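Will a robot take the boring bits?

Ages 9 to 12

Grown-ups like to say that robots are coming to do all the jobs that people don't want. You have probably heard it. It may be true one day. But when somebody tells you that a machine is going to make everyone's life easier, it is fair to ask a few questions first. Easier for whom? Who checks the machine? And what will the people who used to do the job be doing instead?

To find some answers, we went to a packing hall in a town called Daklow. A company called Dalell runs it. Dalell packs boxes of household things for people who have just moved into a new home. If you have ever moved house, you will know the problem: you arrive, the kettle is at the bottom of a box somewhere, and there is nothing to sweep the floor with. A Dalell box has the small things you need on the first day.

What the packers do

There are 210 people working in the hall. Shanti Bhatt has been a packer there for five years. She stands at a bench, reads a list, and puts the things on the list into a box. On a good day she packs 300 boxes.

That sounds simple. Try it, though. Find a brush, a tub, a small packet of something and a shoe, and fit them all in a cardboard box so that nothing rattles and nothing gets squashed. Now do it again. Now do it again with different things, because the next list isn't the same.

Shanti doesn't think much about her hands any more. She picks up a brush by the handle and a packet by its corners without deciding to. If a packet has a tear in it, her fingers often notice before her eyes do.

"People call it a job without any skill," she told us. "I'd like them to come and have a go after lunch, when your feet hurt."

What the robot does

Dalell is now trying out a robot in one corner of the hall. Its name is Luo. It has two arms, and at the end of each arm is a gripper, which is a bit like a hand with only two fingers. The fingers open and close. They can't do very much else.

A robot arm is good at doing the same movement over and over. If you tell it to go to a certain spot, it goes to that spot, and it will go there at six in the morning or at midnight without yawning. Factories that build cars have used arms like this for a long time, because the parts of a car turn up in the same place every time.

Household things are much harder. A brush can be lying any way round. A dustpan is wide at one end and thin at the other. A packet may be soft in the middle, and if you squeeze it too hard you have a burst packet. You learned how to deal with all this when you were very small, mostly by dropping things and putting them in your mouth. A robot has to be shown.

So somebody has to show it. At Dalell that is the job of Umesh Goel, who used to be a packer and is now called a robot trainer. He sets things out on a table, and Luo practises picking them up. Then he moves them a little and Luo practises again. On the day of our visit it was things for the cleaning box.

We asked Umesh how many times Luo had practised with the brush. He looked it up: 224. And could it do it now?

"Mostly," he said.

Mostly is a word to listen out for. If Shanti mostly put the brush in the box, there would be a lot of cross people with dirty floors.

Does it make the work easier?

The manager, Clyde Lyons, thinks so. He says the robot will do the dull, heavy, tiring part, and the packers will be free for more interesting work. We asked him what the interesting work was. He said the company was still working that out.

Mamta Tripathi, who speaks up for the packers when there is something to sort out with the managers, isn't so sure. She has seen a new machine arrive before. It was called Pikasska, and it folded the cardboard boxes. Folding boxes was dull, and everyone was pleased to stop. But folding was also the part of the day when you could sit down and talk to your friends. When Pikasska came, the sitting down went away, and the packers were asked to pack more boxes in the time they had saved.

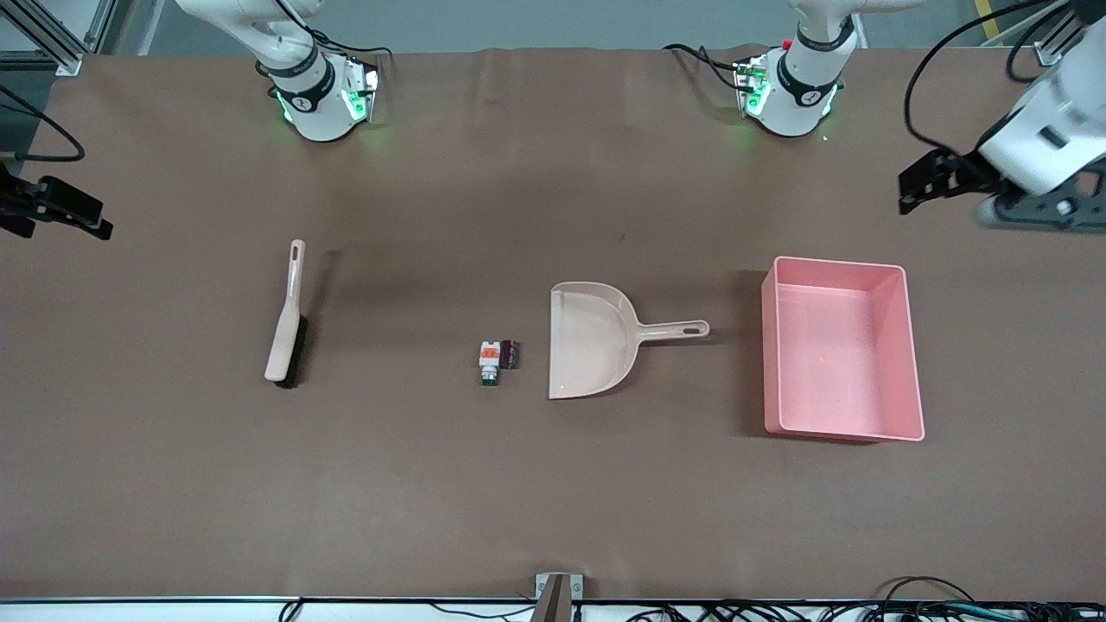

So did Pikasska make the work easier? The company would say yes, because more boxes go out of the door. Shanti would say her feet hurt more than they did. Both of those can be true at once, and you can't tell which matters more just by looking at the machine. You have to ask the people standing next to it.

There is also the question of who gets the new jobs. Umesh likes being a robot trainer. He is paid a bit more and he goes home less tired. But there is one Umesh, and there are an awful lot of packers. When we asked how many trainers Dalell would need if it bought more robots, Mr Lyons said around ten.

Should you be worried?

Some people will tell you that robots are going to take every job by the time you grow up. Be careful with that one too. The people who say it are often selling robots, or selling books. Luo needs a person to set out its table and a person to pick up what it drops. It can't read a smudged label or tell you that the tape has run out.

It may get better. Shalini Nigam, an engineer who works on Luo, thinks it will be packing simple boxes by next December. When we asked whether she had said the same thing last December, she laughed and said yes.

Things to ask when you hear about a new robot

What can it do by itself, and what does a person still have to do?

How often does it get it wrong, and who puts it right?

Did anyone ask the workers before it was bought?

If it saves time, who gets the time?

You could try the last one at home with the dishwasher.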